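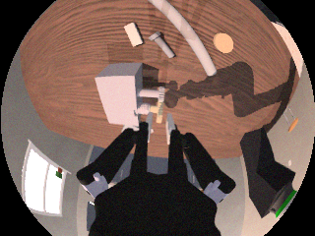 Storage Conditions and Moisture Uptake in Table Salt Blends

Project report, second-year laboratory module
Group members: Remzi Gökçe, Nurhan Çetinkaya, Ataberk Ateş
Supervisor: Tineke Van der Linden

Last updated: October

1. Aim

The project measured how much water fine table salt takes up from room air when stored in open, loosely covered and sealed jars, and whether added rice grains reduce caking. Rice in the salt cellar is common household practice, but we found little in the course reading that put a number to it.

2. Materials and method

Salt was bought in a single 600 g pack and divided into 12 glass jars of equal size. Four jars were left open, four were covered with paper held by a rubber band, and four were closed with screw lids. Half of the jars in each group received 4 g of uncooked rice. All jars stood on the same shelf in the Sorkon teaching laboratory, away from the window, for 30 days.

Each jar was weighed before filling, after filling and then every morning before the first class. The balance was zeroed before each set of readings. Caking was judged by tipping the jar on its side and recording whether the salt flowed, broke into lumps or stayed in place.
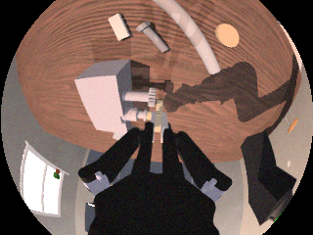 Figure 2. Round table with parts on top.

3. Results

The sealed jars showed no change in mass that could be told apart from balance drift. The open jars gained mass on damp days and lost part of it again on dry ones — the curve follows the humidity log with a short delay. Paper covers slowed this but did not prevent it.

In the open jars, salt with rice broke into smaller lumps than salt without. The gain in mass per jar was no lower. The rice seems to act mainly by breaking up the crust when the jar is moved.

4. Sources of error

The humidity logger was read by hand, and two evening readings are missing. One paper cover slipped and was replaced the next morning; that jar was kept in the data set. Rice was not dried before use, so its own starting water content is unknown.

5. Further work

Oğuzhan Kaplan suggested repeating the test with coarse salt and oven-dried rice. The raw readings are in the Mitier folder.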